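Keketti Tells Diners to Bring Their Own Forks

The town of Keketti will stop handing out plastic cutlery at its public events starting in February, after the council voted 10 to 2 on a measure that took longer to debate than last year's sewer bond.

The rule covers the summer concerts, the winter market and the pancake breakfast at Inulero Hall, where 124 people once ate in shifts because there were only so many chairs. Vendors may still sell soup. They may not supply anything to eat it with, unless it can be washed and used again.
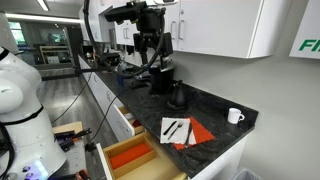

Supporters say the town spends too much on forks that snap in the first bite of brisket. Opponents say they have never had a fork snap, and that maybe the problem is the brisket. Both sides were given three minutes each and both sides used five.

Subira Mabula, who wrote the measure, told the council that most households already own more cutlery than they can find a use for. "Everybody has a drawer," she said. "I am asking people to open it before they leave the house."

She brought her own set to the meeting, rolled up in a dish towel, and passed it down the row. It came back one teaspoon short. The teaspoon was found under the agenda packets shortly before 10 p.m., and the vote went ahead.

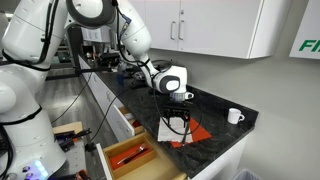

A paper napkin on an orange-red placemat. Napkins are still allowed under the new rule.

The napkin question ate up a good part of the evening. An early draft would have banned paper napkins too, until the owner of Agudelo Barbecue stood up and described, in some detail, what a rack of his ribs does to a cloth one. The clause was struck without further discussion.

Vendors who forget and put out a cup of plastic spoons will get a warning the first time and a 90 dollar fine after that. Diners who forget will get nothing, which is the point. There will be a loaner table run by Husari Rentals, with a deposit of two dollars a fork. The council talked for a while about whether a spork counts as one item or two, then left it to the rental company, which had not asked for the honor.

Chopsticks are exempt if they are the diner's own. Toothpicks are exempt, period. Steak knives drew a worried question from the back of the room, and the town attorney has promised to look into it.

The first event under the rule is the chili supper at Inulero Hall. Doors open at 5:30 p.m. The chili is free - the fork is your problem.

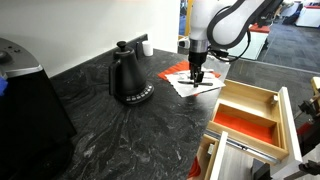 Also Before the Council

The crosswalk outside the library will be repainted, this time in a straight line. A request to move the leaf pickup was tabled until somebody can say when leaf pickup is.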